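Wrist camera on the Gramach cell: clean it, replace it or leave it?
Cell maintenance > Cameras and lighting

sprocket_lane
Jan 29, 2026
We run a Witeck arm with a two-finger Gramach gripper over a white table. I keep getting two small dark dots in the wrist view. The Hinivar service bloke says the lens is marked and wants to sell us a new camera for 400. I'm not convinced. He had a look for all of 2 minutes and never touched the table. Two views from the same job:
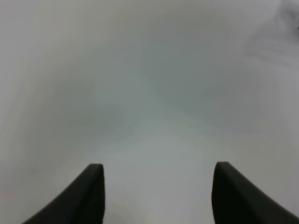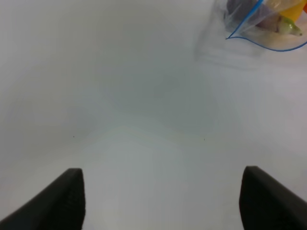
I've wiped the lens cover twice with a dry cloth and left the focus alone. Before I spend anything I'd like to hear from someone who isn't on commission.

oldgrease
Don't buy it. Move the arm sideways and watch the dots. If they stay at the same spot on the screen, it's the camera. If they slide along with the table, it's the table. Costs you nothing.

mk_tallow
Fine as far as it goes, but what about dirt on the outer cover? That stays put as well, and a new camera won't cure a mucky cover. Take the cover off before you blame what's behind it.

oldgrease
Fair point. I'd still do the move first.

pinion77
I'd be more bothered about the focus. Everything's soft. Ours went like that when the locking ring worked loose, and we'd had the Longo bracket on for 800 hours at most. The brochure said check it every 4000. I don't believe a word of that brochure now.

sprocket_lane
Ring feels tight, but I haven't put a mark on it, so I can't swear it hasn't crept.

mk_tallow
Paint pen across the ring and the body, then look again in a week. And I wouldn't judge focus on a bare white table anyway. Put some printed text down at your normal picking height and see if you can read it.

pinion77
A week tells you very little. Ours took from July to the new year to shift.

sprocket_lane
Will do the sideways move and the print test tomorrow, then have the cover off. Hinivar can wait for their 400.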